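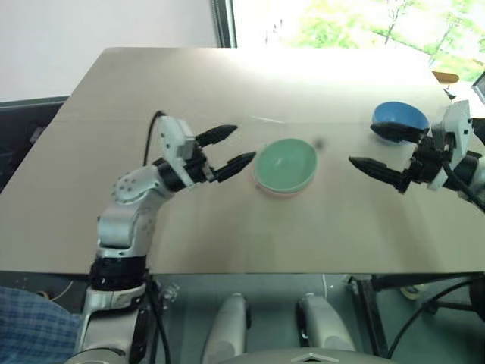
Item 3, bowl storage and stacking. Pomare reported that the Davness shelf inserts arrived at the Pandesen kitchen and that the clear height per shelf is 175 mm. Current practice is to put bowls away singly, and this uses up the lower shelf before the plates are in. With the green bowl at the middle of the table and a blue one farther over, the group went through the order for a nested set. Pink goes at the bottom, then green, then blue. McPhee asked that the order be fixed by color, as the rims are close in size and people stack by guess.

Agreed: one stack per color set, 7 sets in total, no stack higher than the shelf insert allows. Pomare to revise the shelf label sheet.

Item 4, table surface. Dark specks were noted on the tabletop. McPhee to try the Paewai cleaner on a small area first and report back. The seam is to be wiped along its length, not across. No decision on refinishing. Sanding was raised and deferred to July.

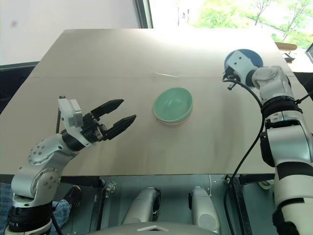 Item 5, remaining stock. The order from Trondow stands at 40 bowls, of which 16 are still outstanding. McPhee will confirm the rim diameter with the supplier before the rest are accepted. Bowls that do not nest flush go back.

Actions
Pomare: label sheet, shelf spacing check.
McPhee: cleaner test, supplier query.

Meeting closed 4:40 p.m.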